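Kimarton Gallery: Collecting at the Lockers

Posted 15 Mar 2021 by Rania Abdel Rahman

I was asked to put up a gallery page for our collection work at Garnberg, and I said yes on the condition that I could write my own text. So this is less cheerful than the Trusach page. Trusach has the nice photographs and the sentence about robots learning "the way children do." I have a child. She did not need 562 recordings to get a bag out of a locker.

For anyone who landed here from the project list: we record people doing small household and workplace jobs with hand-held grippers, and the recordings go to Mahmoud Tahiri, who trains a policy on them. The locker task is the one I know best. The instruction on the sheet reads "open the locker, take out the item, close the locker," and most of my doubts fit inside that one line.

The first doubt is about variety. We planned 200 recordings with the door already open and 200 with the door shut. On paper that is a fair split. In practice Reda Helmy did most of the first batch and his sister Ilham did most of the second, and they don't move alike. Reda goes straight in. Ilham comes at the shelf from the side and pauses before she closes on anything. A model trained on that could learn open door and shut door, or it could learn Reda and Ilham — and our success figures would look the same either way. I raised this in the planning call. We now swap operators every 20 minutes, which helps some.

The second doubt is about bags. Soft plastic changes shape each time it is touched, and the person holding the gripper fixes this with small wrist corrections they don't know they are making. Those corrections are in the data. Whether the model picks them up, or just averages them into a slow vague push toward the back of the shelf, is something I'd like to see tested before we collect more of the same.
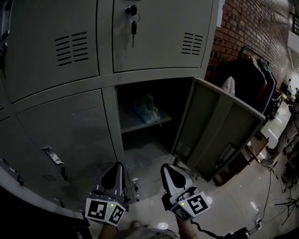
Chaimae Zaki disagrees with me, and since she has done more hours at this than anyone, her view belongs on the page too. She thinks the clutter in a real room is worth more than a clean bench. Her argument is that Głowacki, where the last set was recorded, had one background and one kind of light, and the policy fell apart when Mahmoud moved the camera over to a window. She may be right about that. I would only say that a messy room is still one room, and a row of identical gray doors is about as repetitive as furniture gets.

Keys are the other argument. Turning a small key with two fingers is miserable work and the failure rate was high, so it was dropped from the task sheet. Fine, but then we should stop calling it "opening a locker" in the summaries. We are pulling a door that somebody else has unlocked.

The present target for this task is 450 usable recordings. "Usable" means the tags were tracked from start to finish and the item left the shelf. It says nothing about whether the movement was a sensible one, and I've watched a few that passed which I would not want copied by anything with a motor in it.

The next round is planned for July with different furniture, if the space comes through. Corrections and complaints can go to me or to Mahmoud. He answers faster.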